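Quiénes somos – Planificación y compra de equipos en Dromero

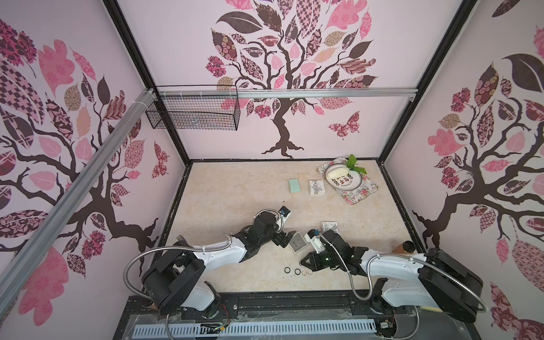 Philomena Quansah
Responsable de planificación de equipos, Dromero

Dromero asesora a laboratorios y talleres pequeños en la compra de células robóticas de dos brazos. No fabricamos ni distribuimos equipos. Redactamos la especificación, comparamos ofertas y seguimos el pedido hasta la recepción.

El presupuesto se divide en 4 partidas: brazos y pinzas, cámaras, estructura y cableado, repuestos. La tercera es la que más se subestima. Perfiles de aluminio, conductos metálicos flexibles, canaletas ranuradas y bridas suman poco por unidad, pero condicionan el plazo de montaje. Una cámara en cada muñeca exige además prever el paso de cables antes de fijar los brazos a la base.

Los objetos de ensayo se presupuestan aparte: platos, bandejas, cajas pequeñas, frascos, anillos. En la modalidad Odico reservamos 1,000 euros para este concepto y para los paneles impresos de las paredes. La revisión inicial de especificaciones cuesta 2,245 euros – impuestos no incluidos – y se entrega por escrito.

Ruwan Khan lleva las comparativas de proveedores y Sumaiya Rathnayake los calendarios de amortización, calculados a 5 años salvo petición del cliente. Tahsin Kumarasinghe atiende las recepciones en la sede de Weerakoon.

Las solicitudes para el siguiente ejercicio se admiten hasta mayo. Conviene adjuntar plano de la sala, potencia eléctrica disponible y relación de equipos ya instalados.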